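Subject: Re: [skalalar-users] Gripper width lags pose after 0.28 upgrade

On the time alignment question from earlier in the thread, quoting the part I am answering:

> We upgraded the recording nodes in April and since then the
> policy closes too early on soft packages. Rigid boxes are fine.
> We have not changed the controller. Replay of the raw logs looks
> normal to us in the viewer. Is anyone else seeing this, or should
> we be looking at our own training config?
>
> Ese Uzor

We are seeing it too, and I don't think it is your training config. I spent most of last week on this and have a cause for at least part of it, plus a patch that needs testing by someone other than me.

First, what we run, so you can compare. Two hand-held grippers, one camera on each, one camera at head height, all recorded through Skalalar and then converted with the Reuter exporter. The task is snack packages on a white table, moved into and out of a white tray. Bags, sachets and pouches mostly. The wrist view looks like this, fingers on both sides and the packages between them: 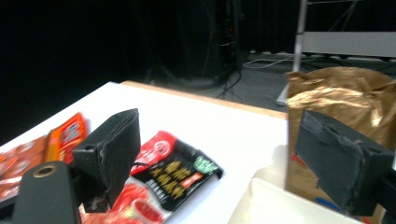
Ese Uzor wrote back off-list that the same thing shows up with a single gripper and no head camera, so the multi-camera sync code can probably be ruled out. The early closing was also there with the exporter's smoothing turned off.

That fits with what I found. The sync code is fine. The trouble is in how the width stream gets its timestamp. Up to 0.27 the width reading was stamped when the packet arrived at the host. In 0.28 it is stamped when the batch is flushed to disk, and the flush happens every eighth packet. The pose stream was not changed. So the two streams drift apart and snap back together in a sawtooth, and the exporter then resamples both onto the image clock as if nothing had happened.

On our machine the width ends up late by as much as 115 ms relative to pose, with a mean of 28 ms after the exporter's own offset correction. The offset correction makes it worse at one end. It subtracts a constant, so samples that were nearly right to begin with now come out early. If your policy has learned from a mix of early and late closes, a rigid box will forgive that because the hand is usually already stopped when the fingers touch. A bag gives you less room. You come in from the side, the film moves, and the close has to happen at the right point in the approach.

The viewer hides all this. It draws width against sample index and pose against time. I looked at the plots for two days before I noticed the axes were different. Somebody should fix that as well, and I have opened a separate ticket for it.

How to check your own logs:

1. Run the dump tool on one episode with --raw-stamps. You want the columns before export.
2. Take the difference between neighboring width stamps. If you see a run of seven tiny gaps and then one large one, you have the problem.
3. Do the same for pose. The gaps there should be even.

We ran this over 1,023 episodes. Everything recorded with 0.28 has the pattern and nothing recorded with 0.27 does. The packets carry a device counter, so the old timing can be rebuilt after the fact. You don't need to record again.

The two-handed episodes are where it hurts most. Each gripper has its own writer thread, so each has its own sawtooth, and they are not in phase with each other. When both tools are holding the same bag by opposite ends, the exported data can say that one side has closed while the other is still open, or the reverse.
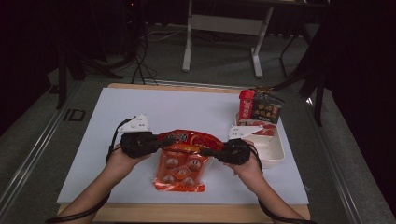
For those I would not trust a constant offset at all, even one fitted per episode. I tried it. The fit looked good on the left gripper and bad on the right in about half of the files, and then the other way around in the rest. Rebuilding from the counter is the only thing that gave the same answer on both sides.

The patch does three things. It moves the stamp back to packet arrival. It writes the device counter into the header of each batch so the exporter can check it. And it adds a --restamp flag to the exporter, which rebuilds width times from the counter for old files and turns off the constant offset while doing so. The flag is off by default -- I did not want anyone's existing datasets to change under them without asking.

After restamping, the largest remaining error against pose on our files is below one image period. I retrained on 700 of the restamped episodes with no other changes, same seed, same Pundo config as before. The predicted close on held-out episodes now lines up with the recorded one on the soft packages. I have only looked at it offline so far. It has not been run on the arm, so please don't quote me on success rates.

Two things I am less sure of.

The counter is 16 bits and wraps. The patch handles one wrap between batches but not two. I can't think of a way to get two unless a writer stalls for a very long time, in which case the episode should be thrown out anyway. If you have a slow disk, please check.

The other is segmentation. Our labels for "package held" come from width plus a mask from the wrist camera, and the mask was tuned on the bad timing. With the right timing the thresholds are off, and it does worst on wrinkled foil, which throws a lot of small highlights. I am relabeling by hand for now, using wrist views with more than one kind of package on the table. The kind I mean:
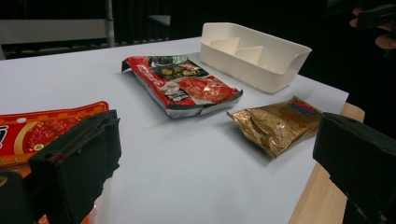
Wrist view with packages and the tray on the table.

If anyone has a mask model that copes with shiny film I would like to try it before I do the rest by hand.

The branch is called width-stamp and is based on 0.28. It builds against the current exporter. The Ornstead build machine complains about an unused variable in the batch writer, and you can ignore that, it was there before me.

Ese, could you run the three steps above on one of your single gripper logs and post the gaps? I'd like to know if your flush interval is also eight. Ours is set in the site config and I don't remember whether we changed it at some point or whether it came that way.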